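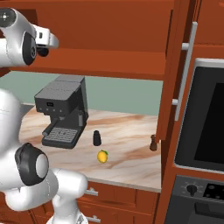 Rosângela Sales

The Stonora countertop sealing kit was reviewed over a period of 13 weeks at the Toledo test kitchen. It is intended for marble and other natural stone, and is sold to households and to small food businesses. The kit contains a bottle of sealer, a cleaner, two cloths and a printed guide.

Application took 79 minutes, including the waiting time between coats. The guide is clear on quantities but says little about edges, where the sealer tended to gather and had to be wiped back twice. Gloves are not supplied.

Resistance to coffee and cooking oil was good throughout. Lemon juice left dull marks within the hour, and readers should note that no sealer of this type protects marble from acid. The Wanix kit, reviewed last October, gave a similar result at a lower price – though its odor remained in the room until the following morning.

The cleaner is the weaker part of the set. It left streaks on dark stone and was replaced with plain dish soap after the first month. Refills are available from Prurnlow at 95 percent of the price of the full kit, and offer poor value.

The kit is recommended for kitchens in daily use, with a fresh coat once a year. Households that already own a suitable cleaner should buy the sealer alone.

Rating: four out of five.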